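The Last Seat on the Bench

Kenneth Imrie had kept the scorebook for the Wondasham Herons for so many seasons that the pencil had worn a groove in his finger, and he was rather proud of that groove (his wife was less so, but she had married him anyway, and she sharpened the pencils). On the night of the Kaltlow game he took his usual place at the end of the bench, next to the water cooler, and wrote the names down in his careful square capitals.

It was January, and the gym heater was making the noise it made every January. There were 610 people in the bleachers, which Kenneth knew from the girl at the ticket table, who had come over specially to tell him so he could put it in the book. He put it in the book. Wondasham had never drawn a crowd like that for a basketball game, and certainly never for one against Kaltlow, whose boys were all tall and polite and had beaten them every winter he could remember.

Young Mirzaei was sitting beside him with his warm-up jacket zipped to the chin. He was the smallest on the team and had played four minutes since the season started, and Kenneth had every one of them written down.

"You cold, son?" Kenneth asked.

"No, sir. Just nervous."

"What for? You're sitting next to me."

Mirzaei laughed at that, and then went back to chewing his collar. He told Kenneth that what he did when he got nervous was think about the track over at Zellport, where his sister used to run and where he had spent whole summers waiting for her with a bag of oranges. He liked to pick one lane and look all the way down it until his breathing slowed.
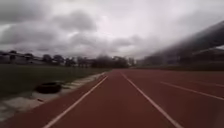
The long red straight, with the trees at the far end.

Kenneth thought that was as good a method as any he had heard, and he tried it himself during the second quarter, when Kaltlow pulled ahead and the coach threw his towel. It helped some. By the fourth quarter the Herons had crept back, a basket here and a free throw there, and the noise had got so big that Kenneth had to press the book flat against his knees to write.

Then their point guard fouled out, and the coach looked down the bench, past all the big shoulders, right to the end.

"Mirzaei!"

The boy couldn't get his zipper down. Kenneth set his pencil between his teeth and pulled, and the thing finally gave, and off he went, with his shirt half tucked and his shoelaces in double knots. Wondasham was down by 2.

He missed his first shot by a good deal. Kenneth wrote it down, small. But with the clock nearly gone the ball came back out to him in the corner, and the boy stood there for what seemed like the whole evening, looking straight ahead of him at nothing Kenneth could see, and let it go.

It was good for 3. People came down out of the bleachers, somebody's grandmother kissed the referee, and the water cooler went over and soaked Kenneth to the knees. He held the book up over his head to keep it dry, and when he could get an elbow free he brought it down again and looked for the pencil, which was still in his teeth.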